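Material Culture and the Household
Handout 3: Baskets, or How to Study Something That Rots
Lurnden Evening College
Revised 2020-01-18

Read this before the session, please. Last term I found out how many of you had read the handout by asking a question whose answer was in the handout, and I would like to be spared that again.

1. The problem of the missing basket

Pots break and stay around. Baskets wear out, get burned in the stove, or turn into soil. The result is that museums have shelf after shelf of pottery, and a person walking through might decide that our ancestors carried everything in jugs. They carried a great deal of it in baskets. We know this partly from scraps found in very dry or very waterlogged places, and partly from marks pressed into damp clay when somebody set a pot down on a mat to dry.

Keep this in mind whenever you read that a certain people "had no" something. Often the writer means that the something was made of grass.

2. Words you will need

Plaiting: strips or strands crossed over and under each other, at right angles or on the diagonal. No stiff frame is needed. Flat strips give a flat, tight surface.

Coiling: a bundle of fiber wound round in a spiral, each turn stitched to the one under it. Slow work. A coiled basket can be made close enough to hold seeds.

Twining: two strands twisted around each other as they pass across upright stakes. Beginners mix this up with wicker, where one strand goes in and out across the stakes.

Sewn braid: a long braid is made first, then wound round and stitched edge to edge. People glance at the spiral and write "coiled." I have marked 158 essays for this course and that mistake is in most of them, usually in the first paragraph, where I can't miss it.

Herringbone: a look, and several methods can produce it. Do not write "the herringbone technique." I will circle it.

3. Looking at the surface

Start with the rim. Makers have to finish somewhere, and the rim is where they decide how much trouble to take. Then turn to the wall and follow one strand with your eye for as long as you can stand it.
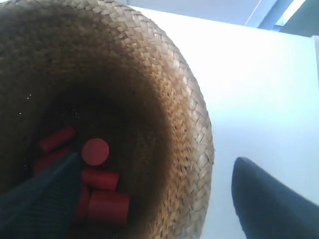
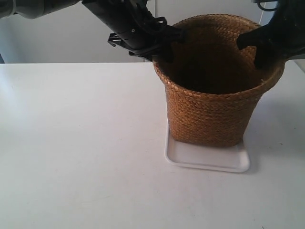
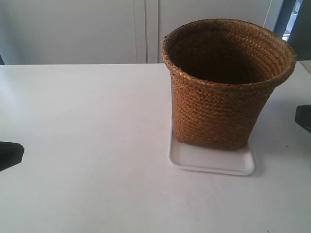 Braided and plaited texture at the rim and on the wall.

After the wall, the base. Students skip the base because it means turning the thing over, and then they write two pages of guesses about how the work was begun. Turn it over. Use both hands, and never lift by the handle, however much it looks as if it was put there for you. It was put there for someone carrying eggs, some time ago.

Write down color last. Plant fiber darkens with age, smoke, grease and sunlight, and some of it fades instead, so color tells you less than you would like. "Brown" is a perfectly good word. I have been handed "the hue of forgotten autumns" and did not know what to do with it.

4. The Allden inventories

The reading packet has extracts from the Allden household lists. These were drawn up after a death, by neighbors who plainly wanted to be home by supper. Baskets turn up as "old basketts," "other lumber," and once as "things not worth the naming." Note the low values. A cheap object is not the same as a rare one, and the household that owned one brass pan may have owned a dozen baskets no one bothered to list.

Compare the Mazandarani extract, where the kitchen is written up by somebody who used it. Every container has its own word, according to what went in it. Ask yourself what the Allden neighbors would have made of that list, and how long supper would have been delayed.

5. For the session

Bring one basket from home. It may be ugly. Bread baskets, bicycle baskets and the thing the cat sleeps in are all fine, without the cat.

Read the Wornadska chapter up to the end of the section on rushes. Skip the appendix on dyes unless you enjoy tables.

Write 200 words on how your basket was made, with no use of the words "rustic," "timeless" or "humble." If you cannot work out the method, say so and describe what stopped you. That is worth more marks than a confident wrong answer.

Work left over from December is still in the box outside the office. Two of the essays have no name on them. Both say "the herringbone technique," so I can understand why.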